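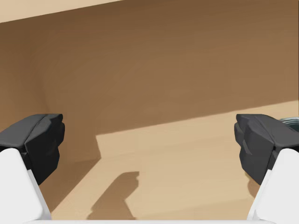 Where Does the Lunch Go? Food Waste in the Jukus Hall Cafeteria
Final report, Intro to Environmental Studies, section 4
Zuweira Adjei and Halfdan Toft

Why we picked this

Both of us eat at Jukus pretty much every weekday. The tray return is right next to the door, so you see everything people didn't finish. Whole baked potatoes. Pasta with one bite out of it. We wanted to know how much of it there was and what kind, and if anything simple would bring it down. The original plan was to compare Jukus with the Fiadzo dining room across campus but Fiadzo uses a conveyor and the plates go straight into the kitchen, and we couldn't get permission to stand back there in time. So one cafeteria only.

Background

Short version of the reading. Plate waste is what gets served and not eaten. Kitchen waste is what never makes it to the line – peels, overcooked rice, stuff that expired. We only looked at plate waste. Most of the studies we found for class say the same few things matter: plate size, whether there's a tray, whether people serve themselves, and how long they have to eat. Fewer studies on what happens when you just tell people about the waste. Some found signs helped for a little while and then it faded. One found nothing at all. We wanted to try the sign idea anyway becuase it was free.

Method

We collected at lunch for 8 days. First 4 days nothing changed, that was our baseline. Last 4 days we put a sign at the start of the line and the servers asked "full or half?" before scooping the hot side dishes. The sign said: Half portions are fine. You can come back for more.

Three bins at the tray return. One for starches (rice, pasta, potatoes, bread), one for vegetables and fruit, one for everything else. Drinks went in the sink and weren't weighed. Napkins were supposed to go in the trash but plenty ended up in the bins and we picked them out with tongs. Not fun. Bones and banana peels we also took out, as those aren't really food somebody could have eaten.

Bins got weighed on the kitchen's floor scale, empty weight subtracted. Head count came from the register. Across the whole study it was 2840 lunches.

We also did short interviews with 20 students as they were leaving. Same questions for everybody: did you finish, if not why not, did you notice the sign. We asked people sitting near the exit so it isn't a random sample and we know that.

Results

Starches were the heaviest bin every single day. Rice more than anything. On the days with rice bowls the starch bin had to be emptied in the middle of lunch, and on sandwich days it didn't even look full. Vegetables were second most days. The "everything else" bin was mostly sauce, soup and chicken skin.

Waste per person was lower in the sign week. The drop was mostly in starches, which makes sense, the hot sides are where the half portion question got asked. Vegetables barely moved. Fruit didn't move at all – people take an apple, take a bite, and leave it.

The Tuesday in the second week went the wrong way. More waste than any baseline day. It was the new lentil casserole and a lot of it came back untouched. We thought about leaving that day out but decided to keep it in, it's real data. The drop is still there with it included, just smaller.

Interviews: the most common reason for not finishing was being served too much. Next was no time, mainly from people with a 1:00 class. Then taste. A couple people said they always take extra in case they don't like one of the things, which we hadn't thought of but it explains the three-side-dish trays. Hardly anyone remembered reading the sign. But most of them remembered being asked full or half, and a few said they'd been wanting half portions and felt weird asking.

Discussion

We think the question did the work and the sign mostly didn't. Can't prove it from this because we started both on the same day. That was a design mistake. If we did it over we would run the sign alone first, then the question alone.

Menus weren't matched either. Baseline had two rice days and the sign week had one, and rice is the heavy stuff, so part of our drop could just be the menu. We tried comparing only the chicken days to each other and got the same direction, but that's a really small comparison.

Another thing, the servers didn't always ask. When the line got long around noon they went back to just scooping. We didn't keep track of how often. Halfdan stood by the line one day to watch and his guess was that it got skipped during the whole rush. He also wasn't able to watch and sort bins at the same time so that day Zuweira sorted alone and some things may have gone in the wrong bin.

Also people could see us standing at the tray return in gloves and aprons. Might have made them eat more. It was the same both weeks at least.

What we recommend

Keep asking full or half, including during the rush. Smaller scoop for rice. Offer the apples cut in halves or quarters. Try samples of a new dish before it's on the main line. The sign can stay up or come down, we don't think it matters.

Compost is a separate question. Plasurby picks up from two other buildings already and Jukus isn't on the route. We emailed to ask what it would take and hadn't heard back when this was due.

Who did what

Zuweira – bins, weighing, results section, the email to Plasurby. Halfdan – interviews, register counts, background, the sign. Both of us wrote the discussion. Thanks to the Jukus lunch crew for letting us use the scale and for not minding us in the way.

Raw weights are in the spreadsheet turned in with this report. Day 3 has two entries for starches, add them together, the bin was emptied once.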